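News Products Projects Suppliers Events Subscribe
Industry > Automation > Bin picking

Bronberg sets equipment plan for second bin-picking cell

04/02/2019

Bronberg has approved the equipment list for a second bin-picking cell at its Curkport site. The plan covers one arm, one gripper, two sets of fingers, a depth sensor and a replacement cable package. Purchase orders are to go out in two lots, the arm and controller first.

Merja Manninen, who manages the capital budget at Curkport, said 20 percent of the total is held back for end-of-arm tooling. "We set aside 15 on the first cell and ran over. The arm price was fixed early. Fingers, fittings and cable dressing were what moved."
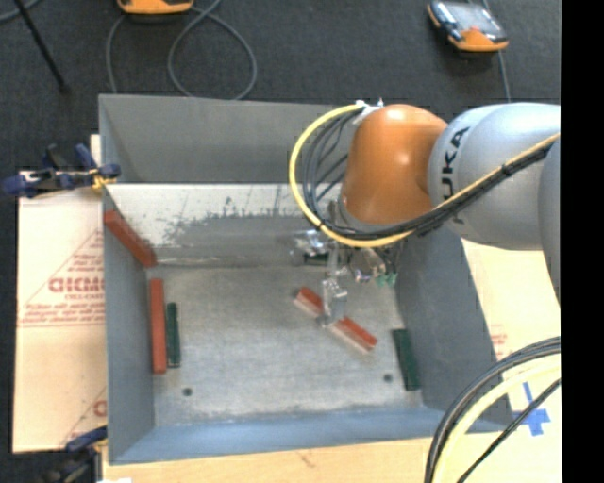 Trials on the existing cell will continue until the new arm is accepted. The test program uses 200 picks per part type, with the bin refilled by hand between runs. Parts lying against a wall are logged separately from parts in open floor area, as the clearance needed at the wall decides finger width and, in turn, which gripper body is ordered.

Integration was quoted by two suppliers. Drestier was selected on delivery time – 30 working days from order, against a longer lead time in the competing offer. The contract includes mounting, safety fencing and one revision of the finger design. Further revisions are billed by the hour.

Valtteri Laaksonen, controls engineer, asked for the cable package to be listed as a wear item with its own budget line. It had been entered under general maintenance in the January draft. A spare gripper was also requested but has been moved to the next budget period.

The bins will not be replaced. Laaksonen's group will instead specify a fixed bin mount for the new cell, with drawings to be released together with the second lot. Floor space has been reserved next to the existing cell, and the power supply there needs no upgrade.

Contact the editors | Copyright 2019 | Back to top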